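Begehung Teeküche und Arbeitsfläche, Clustham, Raum 117
Datum: 16. Januar 2020
Geprüft von: Paora Dunstan
Begleitet von: Keegan Lockyer
Letzte Begehung: Dezember

Bewertung: i. O. / Mangel / Hinweis

1. Arbeitsplatte
Oberfläche sauber, keine Risse – i. O.
Fugen zur Wand: i. O.
Kommentar: Auf der schwarzen, glänzenden Platte sieht man Kalkränder erst gegen das Licht. Bitte beim Abwischen von der Seite schauen.

2. Spüle und Ablauf
Ablauf frei – i. O.
Armatur dicht – i. O.
Unterschrank trocken – i. O.
Warmwasser am Hahn nach Vorgabe geprüft, Wert im Heft eingetragen.

3. Schwämme und Lappen
Schwamm: Mangel. Die Scheuerseite ist an der unteren Ecke ausgefranst, dort kommt der gelbe Schaum durch. Austauschen. Neue Schwämme liegen im Schrank von Zanetti, oberes Fach.
Lappen: Hinweis. Wechsel bitte im Heft abzeichnen, im Dezember fehlen 3 Einträge.

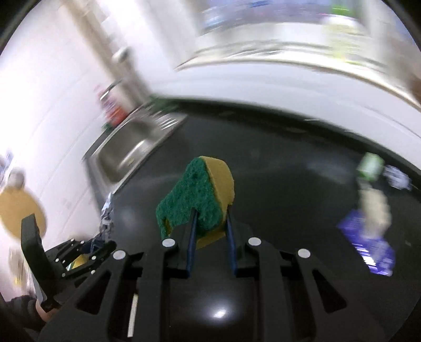 Zu Punkt 3: Küchenschwamm, grüne Scheuerseite und gelber Schaum, neben der Edelstahlspüle.

4. Abfall und Kleinteile
Abfalleimer mit Deckel vorhanden – i. O.
Verpackungsreste, Papier und Folie nicht neben der Spüle sammeln. Hinweis, schon bei der letzten Begehung notiert.
Gehäuseteil aus Kunststoff, hellgrün und weiß, oben offen: Mangel. Lose Teile gehören in die Kiste mit der Aufschrift Kovix. Wem das Teil gehört, klärt Wiremu Ruawai. Bis dahin nicht wegwerfen.
Kommentar Lockyer: Die Stege und Zapfen innen sind schlecht zu reinigen. Solche Teile bitte nicht mit dem Geschirr abwaschen.

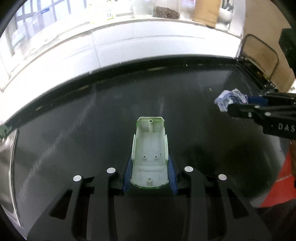 Zu Punkt 4: Gehäuseteil, Innenseite mit Zapfen und Bohrung.

5. Elektrik
Steckdosen fest, Abdeckungen ganz – i. O.
Wasserkocher: Prüfplakette gültig – i. O.
Verlängerungskabel hinter dem Kühlschrank: Mangel, entfernen. Murray Cosgrove lässt eine feste Dose setzen.

6. Erste Hilfe und Brandschutz
Verbandkasten vollständig – i. O.
Löschdecke hängt, Zugang frei – i. O.
Fluchtweg zum Flur 22 frei – i. O.

Offen bis zur nächsten Begehung:
Schwamm ersetzen (Lockyer)
Gehäuseteil zuordnen und einräumen (Ruawai)
Kabel entfernen – sofort (Cosgrove)

Kopie an Jarrah McPhee, Adura. Rückmeldungen bitte schriftlich in die Spalte rechts eintragen.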